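Print this page | E-mail this page

The Linen Room at Trernham -- a small gallery

Welcome to my gallery of the old linen room in Trernham. My name is Léonie Lebrun and I moved to this town two years ago, from a much smaller apartment, so the pleasure of having a whole room only for sheets and tablecloths is still new for me. The room is behind the kitchen. It has no window, and the walls are painted a grey colour that the paint shop calls Siline.

When I began in November, the cupboards were full to the top with things from the former owners. I kept almost all the tablecloths, and I gave the old curtains to my neighbours for their garden shed. The sorting took me 30 evenings, always after supper, with the radio on and a pot of tea on the floor beside me.

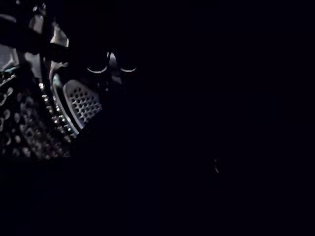
The shelves were the next job. I wanted to paint them white, but my sister said that white shows every mark, and she was right about this in her own house. So they are oiled, with two coats, and I let them rest for a week before I put any cloth on them. Please do this also if you try it at home. Oil that is still fresh will go into the cotton and it does not wash out again.

For the labels I used the cardboard tags from Brunet, the stationery shop near the post office. They come in a box of 100 and I have used roughly half. I write them in pencil, so that I can change my mind. Double sheets are at the height of my eyes, single sheets are under them, and the heavy winter blankets are at the bottom, where I don't need to lift them over my head.

The lavender bags are my favourite part. The recipe is from the Radetari craft evenings: dried lavender, a spoon of rice, and a small square of any old cotton. I put one on each shelf and squeeze it a little when I pass by, to bring back the smell.

I still must decide about the ironing board. For the moment it lives behind the door -- a bad place, because it falls down each time my nephew comes to visit.

Léonie Lebrun, 25 Apr 2024

Print this page | E-mail this page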